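3 May 2026
By the cell maintenance desk, Trikomton

News from the Grakau cell

In January we changed the gripper on the Grakau cell, and after this the arm stopped a little too high above the parts. The difference was small, but the fingers closed on air in 28 cycles of the first 105. We decided to set up the cell again from the beginning, first in the simulation and only then on the floor.

The first step was the tool length. The old value was still saved in the controller, so we measured the new gripper from the flange to the finger tips and entered the number by hand. Then we taught the tray frame again with three points: two on the long side of the tray and one on the short side. Please take the points on the rim and not on the dividers. The dividers bend a little when you touch them.

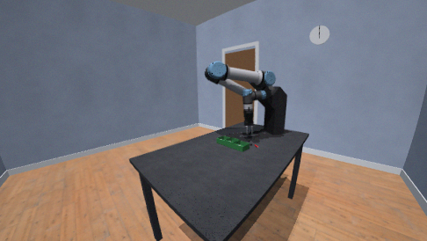
The second step was the waiting position. We now keep the elbow high and the gripper pointing straight down, so the wrist has a short way to the pick point and no joint comes near its limit. In the simulation we ran 712 cycles with this position and had no joint warning. The program is saved in the Zistesance folder under number 2986. Please do not change this copy. If you want to try something, make your own copy first.

For the weekly check, move the arm to the waiting position at low speed, wipe the finger tips and look at the cable near the wrist. The pedestal bolts are checked once a month with the torque wrench. Colleagues from the Espinoza site asked for the same list, and we will send it with the next issue.

Contact: cell maintenance desk, Trikomton | © 2026 Trikomton | Back to top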